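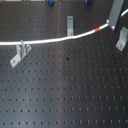

Isstead Shared Workspace: Frequently Asked Questions

Renting and moving in

What kinds of space do you rent?
Isstead has desks, private offices, workshop bays and dry lab rooms. All of them are in the Kadlec building in Wurville. The smallest offices fit two people. Workshop bays are on the ground floor with access to the loading door. We do not have wet labs, fume hoods or cold storage.

How long is the lease?
Desks are month to month. Offices, bays and lab rooms start with a six-month agreement and then continue month to month unless you tell us otherwise. We ask for 30 days' written notice before you leave.

What does it cost?
Rates depend on the room and the season you sign in. A desk deposit is one month's rent. Deposits for bays and lab rooms are a flat $400, refundable after the walk-through. Email the office for the current rate sheet. We don't post it here because it goes out of date.

How big is the largest room?
The largest lab room is 1,118 square feet. It is leased through January. You can ask to be put on the waiting list, and there is no charge for that.

Can I see a room before I sign?
Yes. Tours are given in the afternoon by appointment. Glória Vilela handles tours and leases. Please wear closed-toe shoes, as the tour goes through the workshop.

Do you take one-person businesses?
Yes. Many of our tenants work alone. You will need proof of business registration and liability insurance before you get a key card. Students working on a school project can use a letter from the school in place of the registration.

Benches and furniture

Are the rooms furnished?
Offices come with a desk, a chair and a filing cabinet for each person. Lab rooms come with one work surface. Bays are rented bare. You can bring your own furniture if it goes through the door without removing the frame.
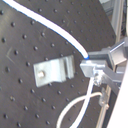 Optical breadboard with its grid of tapped holes.

Can I bolt things to a work surface?
You can use the tapped holes in a breadboard. Check the thread size first and turn the screw in by hand for the first few turns. Do not drill new holes in any surface, and do not cut threads into an existing one. Cross-threaded holes are charged against the deposit.

How should I clean the surfaces?
Use a dry cloth or a vacuum with a brush. For oil or tape residue, use isopropyl alcohol on a cloth. Do not pour any liquid directly on a breadboard. Wax, spray polish and steel wool are not allowed.

Who pays for scratches?
Light scratches and scuffs are normal wear. Gouges, burns and stripped threads are not. Write down any marks you find when you move in and send us the list in your first week.

Power, cables and internet

How many outlets does each room have?
It varies. Every lab room has outlets on two walls on separate circuits. If you plan to run a compressor, an oven or a large chiller, tell us before you sign so that we can check the load.

Can I run cables across the floor?
Only under a cable cover, and never across a doorway or the shared hallway. Cables on your own bench are up to you. Power strips may not be plugged into each other.

Is internet included?
Yes, wired and wireless. Each room has its own network. If you need a fixed address for a server, there is a monthly fee.

What happens in a power outage?
The hallway lights and door locks run on battery for about 2 hours. Room outlets have no backup. Bring your own battery unit for equipment that has to shut down in order.

Access and deliveries

What are the hours?
Tenants can enter at any time with a key card. The office is open from 8:30 a.m. to 5 p.m. Noisy work in the bays has to stop at 9 p.m.

Can you sign for packages?
Yes, during office hours. We hold packages on the shelves behind the front desk for one week. Pallets need to be arranged ahead of time so that the loading door is clear. Do not ship batteries or chemicals to the front desk.

Is there parking?
There is a lot behind the building, shared with Prelov next door. Spaces nearest the Prelov entrance are theirs until 6 p.m., and they do tow.

Are pets allowed?
Dogs are allowed in the offices but not in the bays or lab rooms. Service animals are allowed throughout the building.

I lost my key card. What now?
Call the office right away so we can turn it off. A replacement is $15 and takes a few minutes to set up.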